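Helpers wanted for our two-arm robot build (Edgate shared workshop)

Posted March 6, 2019

We are a small group of hobby builders and we look for two or three more people. Our project is called Solero. It is a robot with two arms which should one day tidy a bedroom. At the moment we work mostly in simulation, and the real arms are growing slowly on the bench in Edgate.

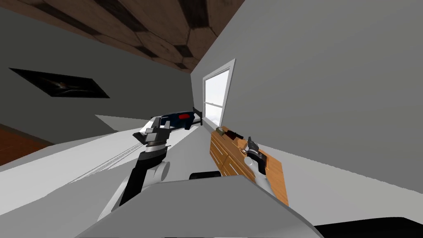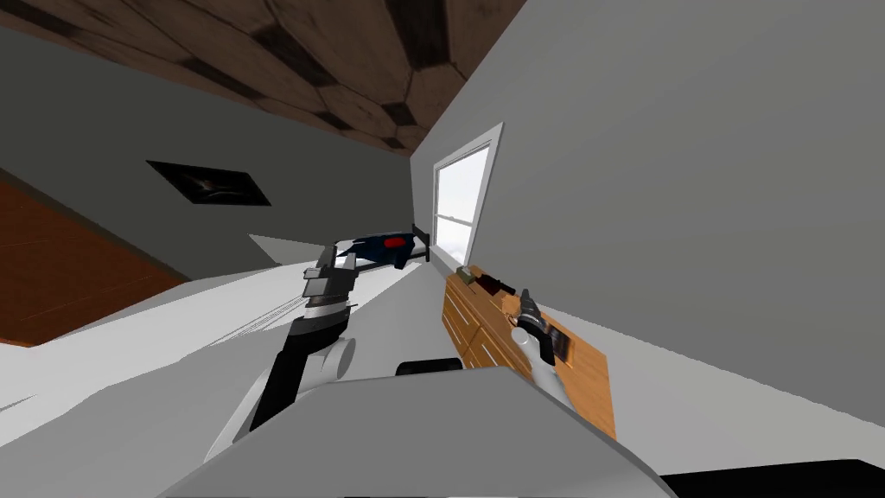

Both from our simulated bedroom, with a tool in the left gripper and the right arm over the dresser.

What you would do

Write and repair grasping code – Python is enough.
Make new rooms and furniture for the simulator.
Help with wiring and printed parts on the real arms, if you like this kind of work.

What we ask

Please have 20 hours per month free until the end of April. Experience with robots is welcome but not required. You should be patient with software that crashes.

What we can give

A key to the workshop, a bench place and 70 dollars monthly for your travel from Skumstead or nearby. It is not a salary, we are sorry for this. The parts budget is 485 dollars and we decide together how to spend it.

To apply, leave a short letter in the Pramanik box at the workshop door – maximum 400 words, please.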